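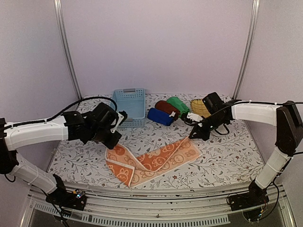 Wiebke Rathjen wrote to me that she folds all her kitchen towels in three, never in half, and that my last page about linen made her angry, for I had said that the fold is a matter of taste. A towel folded in half, she says, slides out of the pile every time you take the one below it. I tried it for two weeks in my own kitchen and I must admit she is right.

Home | Kitchen | Laundry | Workshop | Letters
Reading time: 3 min

Towels: folding, storing, and a little about washing

I begin with the surface, as this is where most people lose patience. A towel wants a flat place which is bigger than the towel itself. The bed is too soft and the corner of the counter is too small. If you put a sheet or a cloth under it, pull this smooth first, otherwise you press the wrinkles of one into the other.

Take the towel by two neighboring corners and lift. When it comes down in a V, with one layer lying over the other, do not try to correct it by pulling at the middle. Go back to the corners. Hold one corner still and bring the other one away from it until the edge between them is straight. Then lay the edge down and smooth with the flat hand toward you.

With a printed towel you have the help of the pattern. On an orange one with rabbit faces, for example, I look for a row of ears and fold along it. Many such towels have a darker and a paler side, and I like the darker side outward, as it does not show the small stains so quickly. A light border is also useful: lay border on border and the fold is straight without measuring.

For folding in three: one long side goes to the middle, then the other long side over it. After this you fold the strip once across, or twice if your drawer is low. The closed fold looks to the front. My drawer insert is from Dovau and has a depth of 260 mm, so I fold across twice. In-ho Woo asked if it is not better to roll them. Rolled towels are good in a basket. In a drawer they turn open, at least mine do.

Hand towels of terry cloth are thicker and should not be pressed down. I keep them on the open shelf, loosely, with the newest washed ones at the bottom, so that all of them get used in turn.

Washing. New colored towels I wash alone the first 2 times. No fabric softener, it makes the cloth slippery and it drinks less water. Before hanging, I shake each towel hard by the short side, and then I pull the corners a little. A towel that has dried crooked will also fold crooked, and then you can be as careful as you want.

Stiff towels: half a cup of white vinegar in the rinse, and do not leave them on the heater. Eckhard Hamann puts his in the dryer for a few minutes and hangs them afterward. I have no dryer, so I cannot say anything about this.

In June I wrote that old towels should go to the workshop. I want to add that you cut off the hard seams first, they can scratch varnish.

Next time: tablecloths, and how to store them without a crease in the middle.

Contact | © Lieselotte Mühlbauer | Back to top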